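I finally sorted out the coffee corner, and I'm so pleased with it that I have to share! For years the beans lived in their bag with a clothespin on top, shoved behind the flour (and half of them ended up in the drawer, somehow).

## Small changes that made mornings nicer

- **Buy less at a time.** I used to grab the giant bag. Now I get enough for around 12 days from Escobar, the little roaster near us, and the last cup tastes as good as the first.
- **Wash the jar between fills.** Coffee oil clings to glass and goes stale. Warm water, a drop of dish soap, then let it dry *completely* - overnight if you can stand it.
- **Keep it out of the sun.** Clear glass is pretty, but mine goes back in the cupboard after I scoop.
- **Give the beans their own spoon.** No more cinnamon in the coffee! Pick one with a colored handle and the whole family will know which it is.

My other favorite habit is setting the lid down flat and using it as a spoon rest while I grind. One less thing to wipe! 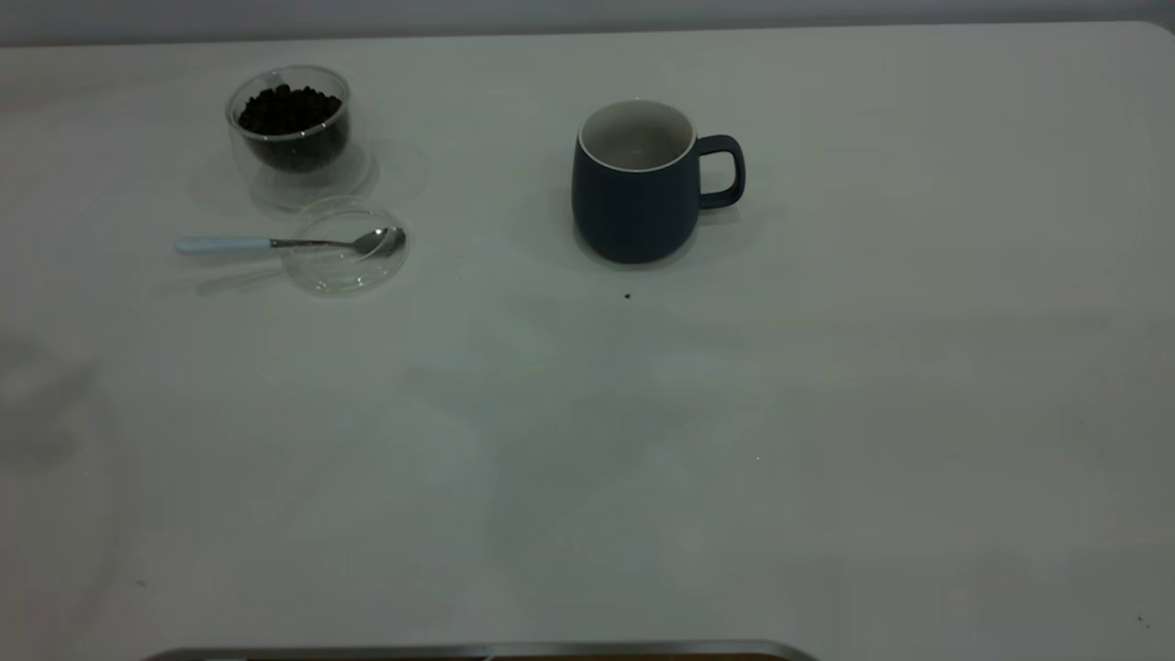 *Beans in the double-walled jar, with the blue-handled spoon resting on the lid.*

Next up is the tea shelf, which is a much bigger mess. I'm hoping to get to it in June.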